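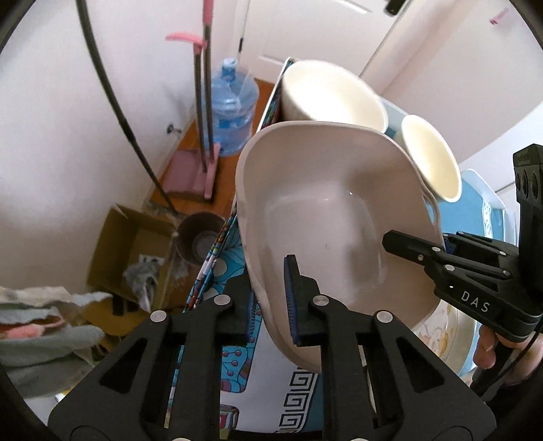

November, open day notes, dish station

Writing this up fast before I forget it. Visitors from 2 pm, the Velutell people first, then the Plallurow class, then whoever walked in. Used the hand-held grippers all afternoon, arm stayed off.

Task shown: basin and mugs, then stacking dishes. Two-handed. Basin is the one people want to try. It's light, it slides on the cloth, and everyone pinches too hard the first time. Told them to get one finger on the outer wall and tip it slowly. Mugs on their sides are harder than they look, the handles roll under.

Questions I got more than once:
- why not just teach it with a joystick (said: slow, and your wrist forgets what it knows)
- how many tries does it need. Gave them our numbers: 2,508 recorded for Vương, 653 thrown out on review. The 653 got a reaction. Should put that on the poster.
- does it do laundry. No.

Oment software crashed once, right when the class was watching. Restarted, lost the take, kept talking. Need to find out if it's the buffer again, I had it set to 1,000 and somebody may have chnaged it.

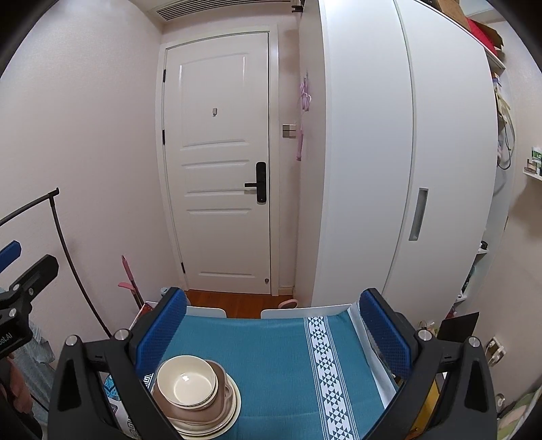 Stacking went better. Bowl on bowl on plates is easy to follow from a few steps back, and people could see when a grip was off before the tool closed. Let the kids from the class have a go, 32 takes from visitors all told, most of them usable I think. Not reviewed yet. Keep them in a separate folder, dont mix with the Vương set.

Things to fix before the next one:
- cable on the second gripper catches when you reach across, tape it along the handle
- check blue pads for wear
- tablecloth slides, clip it
- print the task card bigger
- start with stacking, basin after

Velutell want the slides. Also asked if they can borrow a pair of grippers, said I'd ask. Still to do: ask.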